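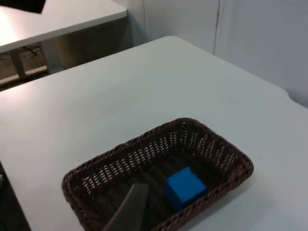
Stories > Short Fiction > Blue

Blue
By Kavitha Iyengar
Posted in May

My aunt left me a shop with nothing in it. I mean that almost literally. By the time I got the keys to 13 Plekstead Row the landlord's people had taken the shelving and the register, and what remained was white walls, two white tables too big for the door (how did they get in? I still lie awake over this), and a cardboard box with my name on it in her terrible handwriting.

In the box was the basket. I knew it right away. Brown wicker, shallow, with that fat twisted rim I used to chew on as a toddler, according to my mother, who brings it up at weddings. It had lived on the counter for my whole childhood and it always held exactly one thing. When I was six it was a brass thimble. When I was ten it was a lemon, and then when the lemon got sad it was another lemon. Customers would come in for buttons or a zipper and look into the basket and say, "How much?" and my aunt would say, "Oh, that one's not ready."

That was it, that was the whole routine! She did it for 20 years and never once explained it to me, and I asked her constantly.

So I put the basket on the table and I looked in my coat pockets for something to put in it. I had a bus ticket, a cough drop and a blue block. The block belonged to my nephew, who had handed it to me that morning very solemnly, like a man paying a debt. I set it in the basket. It slid over toward one side and sat there crooked, and it was so blue against all that brown that I said "oh" out loud in an empty shop.

Then the bell over the door rang, and I swear I had not known there was still a bell.

"Are you open?" said the man. He was maybe seventy, in a raincoat buttoned up wrong.

"No," I said. "There's nothing here. I'm sorry, my aunt died."

"I know she did, I brought a ham," he said. And then I did remember him, sort of, from the funeral, because there had been a lot of talk about that ham. His name was Eliseo Pacheco and he used to fix accordions across the street, back when there was enough call for it. He came over to the table, put his hands behind his back the way people do in museums, and looked down.

"How much?" he said.

I want to tell you I thought about it. I didn't think about it at all, it just came out of me in her voice, a little bored, a little kind. "Oh, that one's not ready."

He nodded as if I'd told him the time. "Salletti or Iordache?" he said.

"Excuse me?"

"The accordion," said Mr. Pacheco. "She never told you about the accordion?"

She had never told me about the accordion. I pulled over the cardboard box and offered it to him as a chair, and he looked at it and decided to stand.

The way he told it, my aunt came into his shop the first winter she had the lease, wanting to buy an accordion. She couldn't play. She had heard one through the wall of her apartment in Brestum when she was a girl and had been planning on it ever since. He had two on the shelf, a Salletti and an Iordache, and she went back and forth between them for an hour and then said she'd come back when she had the money. The Iordache was the cheap one and it was still $568.

"I told her, take it, pay me when you can," he said. "She wouldn't. So I said, all right, I'll keep them both, they're not for sale. And she said, you can't do that, you have to eat. And I said, I'll just tell people they're not ready."

He was very pleased with this. He rocked on his heels.

"And the next week I come in here for a button and there's this basket, and there's a walnut in it. I say, how much? She says, that one's not ready." He laughed so hard he had to hold on to the table. "A walnut!"

"Did she ever buy it?" I said. "The accordion?"

"No, no. She had $191 saved once and then your mother's roof went." He looked in at the block again. "After that I think she liked it better as a conversation. Every Wednesday I came across and she had something new in there. A thimble. A key. A boiled egg, one time, and I tell you I was worried for her."

I had been there for the boiled egg. I'd been worried too.

We stood there for a while. A bus went by and the window hummed. I was thinking about all those years of me leaning on the counter whining *but what's it FOR*, and how she'd hand me a jar of hooks and eyes to sort, and I got a bit teary and pretended to check the table for scratches.

"Which one would she have picked?" I asked him.

"The Salletti," he said. "Too heavy for her. But the Salletti."

"Do you still have it?"

He did up his top button, found it was in the wrong hole, and started over from the bottom. It took ages. When he got to the collar he said, "It's not ready," and went out, and the bell rang again behind him.

I took the block out and put it back in my pocket, seeing as my nephew is three and keeps track. Then I scooted the basket over and sat with my elbows on the table, looking at the bare white stretch next to it and trying to think what on earth I had at home that was small enough.

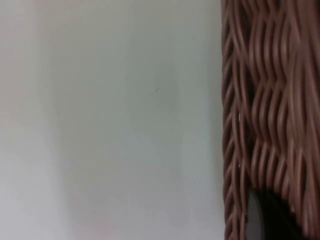
The Following Wednesday

I brought a radish.

I'd meant to bring something better, a ring or a nice shell, but I was running late and the radish was right there on the drainboard. I put it in the basket and wiped down both tables and waited, and at ten past four he came in without the raincoat, carrying a black case with both arms like you'd carry a big sleepy dog.

He put it down on the floor, not on the table. He didn't say anything about it, so I didn't either. He put his hands behind his back and leaned over the basket for a good long look.

"How much?" said Mr. Pacheco.

"For the radish?" I said. "What have you got?"

Contact | © Kavitha Iyengar, all stories | Back to top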